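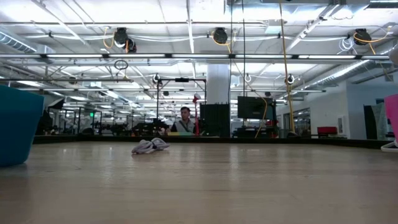 Notebook 2, p. 841

September, 4:10 pm

Cloth folding, Limen kit, trial service from Mindcombe. Third session, same table. Gray cloth again, dropped in a bundle near the middle, slightly left.

The sales sheet says the kit "handles any household textile from any starting state." I would like to know who picked the starting states. Their own clips all begin with the cloth more or less square to the table and one corner showing. Ours is twisted, with one end rolled, and I think that's a fair thing to ask of a product sold on those words. Nobody throws a rag down square.

Pale cloth on pale wood. Mindcombe's setup notes recommend "good contrast" on page one and then never say how much. Asked support, got the same page sent back to me. Overheads stay on for all runs and I'm not putting down a dark mat until we have a full set without it. If the kit needs a mat, the mat belongs in the quote.

Teal thing at the left edge and pink thing at the right edge stay where they are. Don't tidy them. The notes say clutter at the edges is fine, so let it be fine.

Pricing, copied from the second quote so I stop digging for it:
Kit 1319 a month, support included
Retraining on our own items 600 per item, billed whether or not we accept the result
Minimum term not stated. Have asked twice.

Per item is the part I don't like. Is a gray cloth and a white cloth of the same size one item or two? Sales said "usually one." I want that in writing before anything goes to Punmont for sign-off. Punmont will read the monthly figure and skip the rest.

On scoring: Mindcombe counts a fold as good if the final outline is a rectangle. By that rule a cloth folded over its own wrinkles passes. We score on the outline and also on whether the layers lie flat, and we keep both columns. Expect an argument.

Khumalo arm quote still not in, so no comparison yet. Last year's Khumalo demo was slower but they let us bring our own cloths, and they told us which ones it would fail on before we started. I put some weight on that.

To do
- bundle drops by hand only, no arranging
- log the restarts, their dashboard hides them
- ask again about minimum term
- export raw logs before the trial login expires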